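4 Arbeitsplatz auf der Galerie einrichten

Dieses Kapitel gilt für die Tische auf der oberen Ebene im Haus Gurberg. Für die Räume im Erdgeschoss lesen Sie bitte Kapitel 2. Die Einrichtung soll man immer in derselben Reihenfolge machen, damit der nächste Benutzer den Platz so findet, wie er es kennt.

4.1 Vor dem Beginn

Prüfen Sie zuerst, ob der Tisch für Sie reserviert ist. Die Reservierung steht im Plan von Cevau, den Sie mit Ihrer Zugangskarte öffnen können. Ein Tisch ohne Eintrag darf für höchstens 90 Minuten benutzt werden, danach muss er wieder frei sein oder im Plan eingetragen werden.

Sie brauchen:
– Ihre Zugangskarte
– ein trockenes Tuch aus dem Schrank Nijs
– das Netzkabel, das zu dem Gerät auf dem Tisch gehört

Hinweis: Die Kabel sind nicht alle gleich. Ein Kabel, das in die Buchse passt, ist noch nicht das richtige Kabel. Vergleichen Sie die Nummer auf dem kleinen Anhänger mit der Nummer in der Liste.

4.2 Tisch und Kabel

1. Wischen Sie die Tischplatte mit dem trockenen Tuch ab. Reinigungsmittel von der Marke Volus ist erlaubt, aber nur sehr wenig und nie direkt auf die Platte gesprüht.

2. Stellen Sie das Gerät so auf den Tisch, dass die Anzeige zu Ihnen schaut. Zwischen Gerät und Tischkante soll eine Hand breit Platz bleiben.

3. Legen Sie das Kabel flach auf die Platte. Es darf nicht über die Kante hängen, wo jemand mit dem Ärmel oder mit der Tasche daran ziehen kann. Wenn das Kabel zu lang ist, legen Sie es in eine weite Schleife – bitte nicht knicken und nicht fest zusammenbinden.

4. Stecken Sie das Kabel zuerst am Gerät ein und erst danach in die Steckdose. Beim Abbau machen Sie es umgekehrt.

Achtung: Ist der Stecker oder die Isolierung beschädigt, benutzen Sie das Kabel nicht mehr. Legen Sie es in die rote Kiste beim Empfang und schreiben Sie die Tischnummer auf einen Zettel.

4.3 Getränke und Essen

Getränke sind auf der Galerie erlaubt, wenn die Flasche einen Deckel zum Schliessen hat. Offene Becher und Tassen bleiben in der Küche. Obst darf man mitbringen, warme Speisen nicht.

5. Schliessen Sie die Flasche nach jedem Trinken ganz zu.

6. Wählen Sie für die Flasche einen festen Platz auf der Tischplatte, auf der anderen Seite als das Kabel. Auf dem Gehäuse ist kein Platz zum Abstellen, auch nicht für kurze Zeit.

Auf dem Tisch im folgenden Bild steht die Flasche mit dem grünen Etikett noch oben auf dem weissen Gerät, und das Kabel liegt links davon auf der Platte. Vor dem Einschalten kommt die Flasche nach unten.
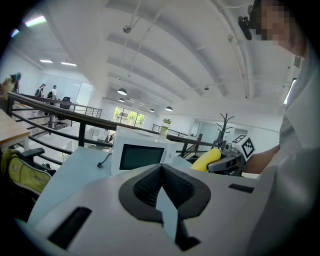 7. Bananenschalen und andere Reste gehören in den Behälter in der Küche. Die Papierkörbe auf der Galerie werden nur zweimal in der Woche geleert und sind nur für Papier.

4.4 Taschen, Jacken und Stühle

8. Hängen Sie die Jacke an den Garderobenständer. Schwere Sachen verteilen Sie bitte auf mehrere Haken, der Ständer kann sonst zur Seite kippen.

9. Ein Rucksack darf auf einem freien Bürostuhl liegen, solange niemand diesen Stuhl braucht. Auf den Boden zwischen Tisch und Geländer stellen Sie nichts, dieser Weg ist auch der Fluchtweg.

10. Rollen Sie die Stühle beim Verlassen wieder unter den Tisch. Stühle von einem anderen Tisch bringen Sie an ihren Platz zurück.

Vorsicht am Geländer: Legen Sie nichts auf den Handlauf und hängen Sie nichts daran. Unten gehen Leute vorbei, und auch ein leichter Gegenstand kann aus dieser Höhe verletzen.

4.5 Licht

Die Hängelampen haben einen gemeinsamen Schalter und können nicht einzeln bedient werden. Fragen Sie also die anderen Personen auf der Galerie, bevor Sie das Licht ausschalten. Von November bis zum Ende des Winters bleibt das Licht während der Öffnungszeit immer an.

4.6 Platz verlassen

11. Schalten Sie das Gerät aus und warten Sie, bis die Anzeige dunkel ist.

12. Ziehen Sie den Stecker aus der Steckdose, dann das Kabel aus dem Gerät. Das Kabel bleibt auf dem Tisch.

13. Nehmen Sie Flasche, Tasche und Jacke mit. Vergessene Sachen werden am Abend zum Empfang gebracht und dort zwei Wochen aufbewahrt.

14. Tragen Sie den Tisch im Plan als frei ein.

Stand dieses Kapitels: 10. August 2021

© Gurberg Hausverwaltung | Kontakt | Impressum | Nach oben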